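Looking after the two-arm cell

Members who came in during May will have seen the two-arm folding cell with its covers off. It is back in daily use, and Ruth Fairclough has asked us to set down what was done and what everybody who books time on it should now do. The notes apply to the Rundach cell only. The older single arm, Kettle, keeps its own sheet.

The trouble started with the right gripper. It would close on cloth, lift it a little way and let it slip, mostly with thin sports fabrics and hardly ever with towels. We first blamed the grip force and raised it twice, which only left creases. When the fingers came off, the pads on the inside faces had gone shiny and one fixing pin had worked partway out. The pin was pressed back, both pads were replaced and the force was put back to 460 on the Osto panel. Please leave it there. If a garment slips, write it in the book and tell Ruth.

New pads are a hair thicker than worn ones, so the closed position has to be taught again whenever they are changed. Close the fingers by hand until they just meet, store the position, then open and close from the panel a few times and watch that they meet at the tips and not further back. Do both sides, even if only one was changed. The spare pads are in the Zarkura drawer, in pairs. Don't mix an old pad with a new one.

The second job was the cabling. The right wrist camera had been dropping its picture now and then, always when the arm was stretched across the bench. The cable had been tied too close to the connector, and a long reach pulled it tight. It now has a free loop before the first tie. The loop looks untidy – leave it alone. Before the first run of the day, move each arm slowly to its furthest reach and check that no cable goes tight and that no connector has started to lift. Push the connectors home with a thumb, never with pliers.

With that done, we ran shirts for most of a Friday. A shirt is a better test than a towel, as the sleeves bunch up and the fingers have to take hold of a small amount of cloth against a soft surface. The tip should press the fabric down lightly before it closes. If it goes in too deep it drags on the padding, and that is probably how the old pads wore out so fast.

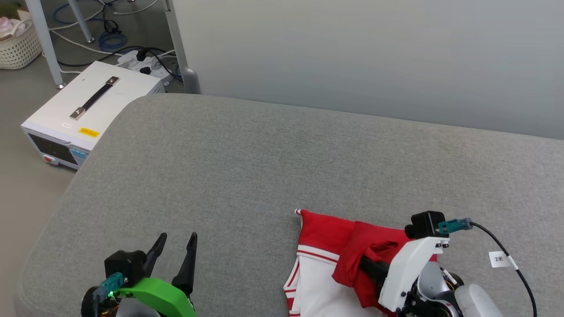

The touch height was set again for the same reason. The padding gives under load, so a height taught on a bare table will be wrong on it. Teach it at the middle and then near the front, where the surface rounds off, and use the higher of the two. Anyone who moves the bench, even to sweep, should teach the height again before running anything.

Routine care from now on is short. Wipe the fingers with a dry cloth at the end of each session and pick off any lint. Check the small screws on the gripper bodies once a week with the short driver, snug and no more. Change the pads at 2000 closes, or sooner if they shine. The counter is on the second page of the panel and should be set to zero when new pads go on. It stood at 64 when this was written.

Power down at the panel first and the supply second. Doing it the other way loses the stored positions, and we have had to teach the whole cell again 2 times this spring on account of it.

Ruth will show the pad change to anyone who wants to learn it. Put your name on the sheet by the door.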